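**Shared Utensils at Lunch: A Study of Borrowing and Return at Hamgate**

Final report, Everyday Materials module

## 1. Background

Many small eating places have moved away from single-use utensils and now lend washable ones to customers who carry their food outside. The change is usually discussed in terms of waste. Much less has been written about what happens to the utensils after they are lent, although the cost of replacing them decides whether a scheme can continue.

The present project examined lending at three lunch counters in the Hamgate building over five weeks, ending in November. The counters are run separately by Provis, Petrauskas and Vokia. Each lends forks, spoons and chopsticks without a deposit, and each washes its own stock.

## 2. Method

Staff at each counter kept a paper log of what went out and what came back. The group collected the logs at the end of every week and compared them with the stock in the drawers. A short questionnaire of four questions was also left beside the tills. It asked how often the customer borrowed utensils, where the meal was eaten, how the items were returned, and whether a deposit would change the customer's habits.

Items were treated as lost only if they had not come back by the following week. The first version of the log did not separate forks from spoons, and those entries have been left out of the comparison by type.
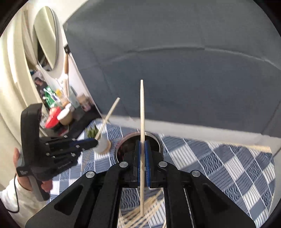
*Figure 1. Wooden chopstick held upright at the mouth of a stainless-steel cup.*

## 3. Findings

Return rates differed more between counters than between types of utensil. At Provis, where the return tray stands beside the exit, losses were low throughout the project. At Petrauskas the tray was kept behind the counter until the second week, and customers had to wait in the ordering line to hand anything back. Losses fell after the tray was moved, although the menu also changed that week and the effect of the two cannot be separated.

Chopsticks presented a particular difficulty. A single stick is of little use to the next customer, yet the logs recorded sticks and pairs under the same heading. Vokia staff began tying returned pairs with a paper band before storage – a practice the group had not suggested – and their entries became easier to check.
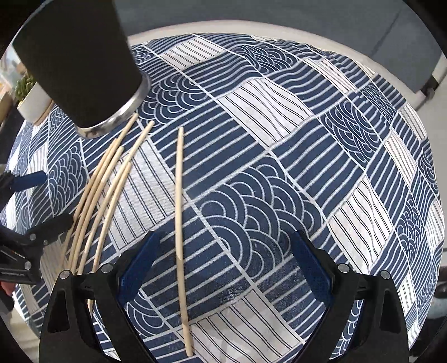 A comment returned with the questionnaire argued that the whole scheme rested on the goodwill of people who eat close to the counter, and that anyone with a long walk back would keep the fork in a desk drawer until spring. The questionnaires partly support this view. Customers who ate in the courtyard reported returning items the same day, while those who ate upstairs often waited until their next purchase.

Opinion on deposits was divided. Regular customers were mostly willing to pay one, but occasional customers said they would bring food from home instead.

## 4. Recommendations

The group recommends that return trays be placed at the exits and on the upper floor, and that the log be redesigned so that pairs and single sticks are entered separately. A deposit should not be introduced before the additional trays have been tried for a full term.

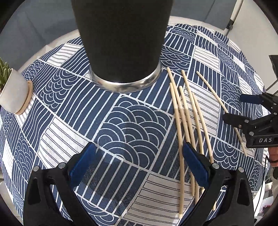

*Figure 3. Light wooden chopsticks and a dark tumbler with a metal band at its base.*

## 5. Limits of the study

Two log sheets from Vokia were damaged and could not be read. Washing costs were requested from all the counters but supplied only by Provis, and they have therefore been omitted. The blank log form and the questionnaire are attached as Appendix A.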